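Speaker Notes: Teaching by Hand at the Talton Site
Gilmartin Automation Forum, Fri 25 June

Slide 1. Opening
Thank the hosts and state the scope. The talk covers how the Zundiline project collects demonstrations, and what the team has changed since March. It does not cover model training; refer those questions to the afternoon session.

Slide 2. Two ways to show a task
Remote control keeps the operator away from the work. The operator sees the table through a screen and moves the arm with a paired controller. Hand demonstration puts the gripper in the operator's own hand, with a camera fixed to it. Note that Jastudance used remote control only for its first 14 tasks and still uses it for work near heat or sharp edges. Pause before moving on.

Slide 3. Hand demonstration
Explain that the view on the slide is the same kind of view the policy receives. Ask the audience to look at how much of it the object fills once the fingers have closed.
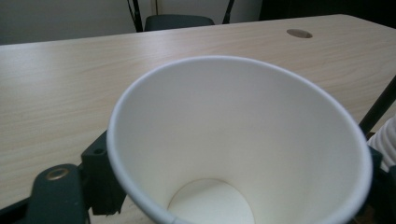
Slide 3: Paper cup held in the hand-held gripper, camera view from the tool.

Point out that the open end of the cup faces the camera and that the inside can be seen down to the base. Paper cups are a useful early object. They are light and cheap, and they show at once when the grip is too tight. State plainly that a single view gives no measure of grip force. The finger opening is logged separately.

Slide 4. What operators are told
Operators are asked to move at an even pace and to approach the object along a path the robot arm can repeat. A person's wrist can turn in ways the arm cannot, and such recordings are rejected at review. Each operator completes 100 practice runs before any recording is kept.

Slide 5. Volume and review
The project holds nearly 3000 hand demonstrations, of which 2000 have passed review. Do not compare these totals with those of other groups. The most common ground for rejection is a hurried release at the end of the task. (If time is short, skip to Slide 6.)

Slide 6. Next steps
The Talton site will record the same tasks by both methods, using the same objects and the same tables. Results will be reported to forum members in writing. Invite questions and leave this slide on the screen.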